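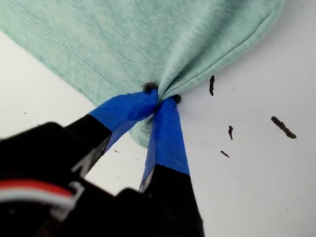

Akel wrote in the comments that any table works for folding if you wipe it first, so why pay for one. Fair. My old one had a rough top and snagged every knit I own.

Review: Grarneo folding table, white top. Paid 70. Had it since June, use it mostly for T-shirts.

Good: smooth, jersey slides and hems lie flat. Took 2 tries to get the legs level, instructions are useles. Wipes clean fast.

Bad: light shirts are hard to see against it at night. A bit too smooth maybe, stuff creeps to the corner if you lean. The Wurnik one grips better but its narrower.

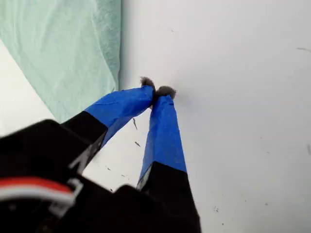

White top, green cloth over at the corner.

3 stars, maybe more if they fix the legs.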